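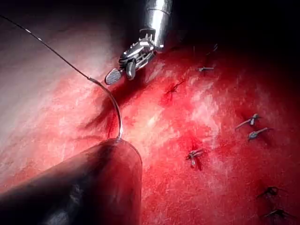
Das Aufzeichnungsmodul Welus Ots 3 erfasst Demonstrationen an chirurgischen Manipulatoren und legt sie als Trainingsbeispiele für lernende Steuerungen ab. Kamerabild, Gelenkwinkel und Backenöffnung werden mit gemeinsamem Zeitstempel gespeichert. Als Referenzaufgabe dient die Einzelknopfnaht. Eine Episode umfasst Nadelaufnahme, Übergabe, Durchstich und Knoten; die Phase mit gebogener Nadel am dunklen Instrument und geöffneten, leeren Backen des zweiten Instruments wird unter dem Label „Übergabe offen“ geführt. Bereits gesetzte Knoten bleiben im Bildfeld und werden einzeln annotiert.

Aufzeichnung
Der Start erfolgt per Fußschalter oder über die Software Vistley. Abgebrochene Versuche werden nicht gelöscht, sondern mit Fehlercode abgelegt. Reflexe auf glänzendem Gewebe lassen sich als Maske exportieren, die Rohbilder bleiben unverändert.

Technische Daten
Kanäle je Arm: 9
Instrumente gleichzeitig: 3
Interner Speicher: 3000 Episoden
Beispieldatensatz: 1247 Episoden, Einzelknopfnaht
Export: HDF5, CSV

Lieferumfang
Modul, Netzteil, Fußschalter, Synchronkabel, Lizenz Vistley. Nur für Forschung und Training, nicht für den Einsatz am Patienten.

Kommentare

kb_labor: Wird die Backenöffnung als Sollwert oder als Istwert geschrieben?

Welus Support: Beides, in getrennten Spalten. Der Istwert ist ab Firmware Juni enthalten.

nahtstelle: Der CSV-Export verliert bei uns die Fehlercodes. Mit HDF5 kein Problem.

Verwandte Produkte
Welus Ots 3 Synchronkabel, lang
Brarnska Nahtpad-Halter
Vistley Annotation, Mehrplatzlizenz
Fußschalter, Ersatzteil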